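Guest towels and laundry – your questions
Last updated: Mon 9 March

These answers cover the towels at Mudska and Grinia. For anything else, ask Tuấn Đoàn at the desk. 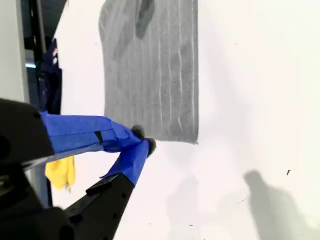
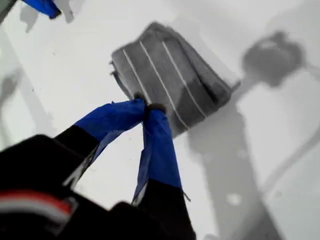 How should I leave my towel for the wash?
Wash days are posted by the stairs, and towels need to be in by nine. Shake yours out first and fold it small, so that more fit on the shelf. The grey ones with thin white stripes are easiest if you fold along the stripes. It need not be neat – a slightly rumpled stack is fine.

Can I take one to the pool?
No. Pool towels are kept separately and cost 5 a week to hire.

What temperature do you wash at?
30 for colours. We don't use softener.

I've lost a towel. Who do I tell?
Zdenka Stan. Lost towels are replaced in June.

Related
Bedding and spare blankets
Using the drying room
Keys and late arrivals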